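Folding on a cloth

I've been meaning to write up how I fold, after Renu Sisodia asked me for the third time why my shirts come out of the drawer flat and hers don't. Most of it comes down to the surface. I fold on a table with a plain cloth over it, clipped at the edge so it stays put.
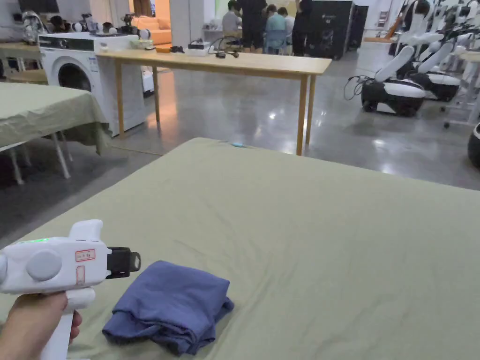
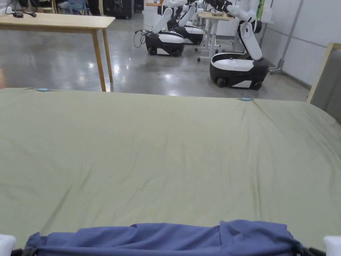

Why the cloth

Bare wood is too slippery for me. A sleeve slides off while you're busy with the other one. A cotton sheet gives a bit of grip, and a plain pale green makes dark things easy to see - you can spot a turned-in cuff or a bit of fluff straight away. I don't iron the sheet. A few creases in it do no harm.

The clips are small plastic ones from Sollik. I paid for a bag of 27 and have never needed more than four at once.

Dark things first

Navy and black go first while the light is good. I take hold of both ends, pull the piece out until the middle stops sagging, and lay it down away from me. Then I smooth from the centre outwards with a flat hand. If it still looks like a bundle I pick it up and start again, as patting it rarely helps.

Trousers get folded leg to leg, then in thirds. Shirts go face down, sleeves in, bottom up to the collar. Nyokabi Biwott does hers in quarters and gets more in a drawer, but I can't find anything when it's done that way.

Socks

I still haven't got a good method for socks. They go in the basket by the door and people help themselves.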